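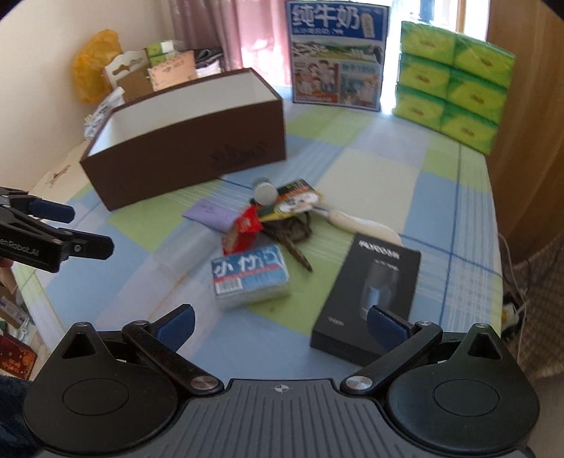
Speaker notes, group methods talk, June 2020
Danjuma Babalola

Slide 1. Title

Say name and group. Talk is 20 minutes with questions at the end. The work is on learning to put household items into a box from demonstrations recorded with hand-held grippers. The arms only come in at the evaluation stage.

Slide 2. The problem

Packing looks simple and goes badly. Boxes of the same product are easy. Mixed goods are hard: a packet that creases, a jar that rolls, a carton that is taller than everything else, something with a handle. Most of the earlier work I compare against uses rigid blocks or a fixed set of parts. We wanted the stuff people have at home, on the tables they have at home, with the tablecloth left on.

Slide 3. Collection

Two grippers, one per hand, each with its own camera. The person doing the demonstration sees the table normally. The policy only gets the gripper views and the finger opening.

We recorded 1220 demonstrations for training at two sites, Esstead and Rurkholm. Different rooms, different light. Mention that we did not close curtains or move furniture. Operators were told to clear one space for the open box and put the goods wherever they fit.

Pause here, people usually ask about calibration. Answer: it is done once per session, and there is a backup slide.

Slide 4. The method

This is the main slide, go slowly.

The baseline predicts the motion of both hands from both views at every step. It works until the hands do different jobs. Then it averages, and the idle hand drifts into the items.

Our change is small. We add a label for which hand is leading. The label is learned from finger opening and hand speed, so no one has to annotate it. The leading hand is predicted first and the other hand is predicted given that result. We call the model Faltavia. Same network size, same training time.

Point out the arrow on the diagram. It goes one way only. In January we tried it both ways and training was unstable.

Slide 5. Test setup

1700 picks in total, split evenly between the baseline and ours. Items in the test were not in the training set, but some were the same type (other cartons, other soft packets). A pick counts if the item ends up inside the box and nothing already in the box has been pushed out.

Slide 6. Results

Baseline: 625 of 850.
Ours: 731 of 850.

Read both numbers out. That is 73.5 percent against 86 percent. Most of the gain is on soft packets and on items lying partly under other items. On single rigid boxes with free space on all sides the two are the same, and I should say that clearly.

Slide 7. Failures

Show the two clips. Clip 1, glossy packet slips while being lifted. Clip 2, clear plastic item, the fingers close beside it. Transparent things are still our worst group and the new label does nothing for them. Window light makes it harder. We have no fix for that yet.

Also mention the lead label flickers when both hands are near the box edge. We smooth it over a short window. Kaczorowski smoothing, details in the appendix.

Slide 8. What is next

More sites. Heavier goods that need both hands at once, where neither hand leads. A test on a second arm model to see whether the result carries over.

Leave the results table up during questions.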